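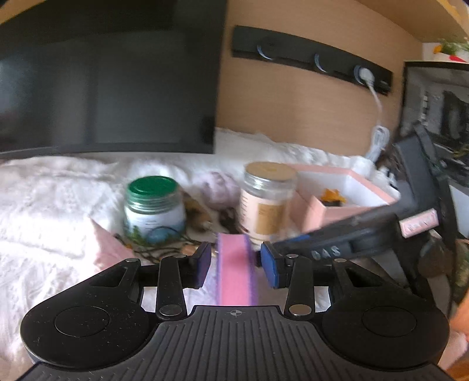 Does a low unemployment rate mean wages are about to take off?
It can, but the link has been weak for years, and I wouldn't plan a budget around it.

On 7 Nov 2019 the list digest carried:
> The Moreira survey has 252 firms saying they can't find
> workers. That settles it. Pay has to jump by April, and
> the Grustik wage tracker will show it.

I don't think it settles anything. A firm that says it can't find workers may only mean it can't find them at the pay it has in mind. Did the survey ask whether those firms had raised their offers? I read the write-up twice and couldn't find the question.

Also, the same survey had 224 firms saying this the time before, and the tracker hardly moved. Were they the same firms? If the sample grew, the increase could be nothing at all.

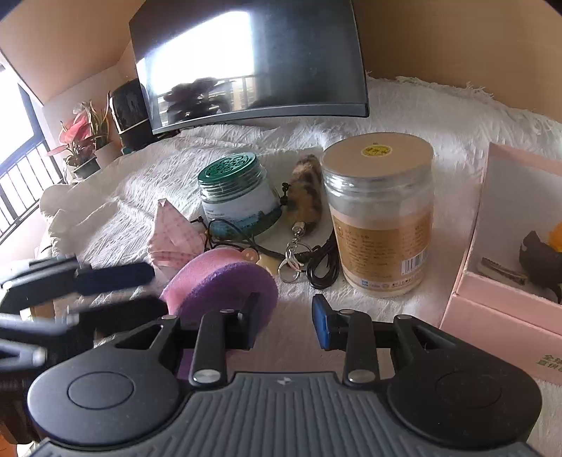
Two things I'd want to see first

1. Quits. People leave jobs when they expect a better one. Openings are cheap to post.

2. Hours. Nollico's note says overtime is flat, which is odd if everyone is so short of hands.

The Akard forecast has called for a wage jump in each of its last 2 editions. I'd like to see how the earlier one did before I trust the new one. Does anyone have the old tables?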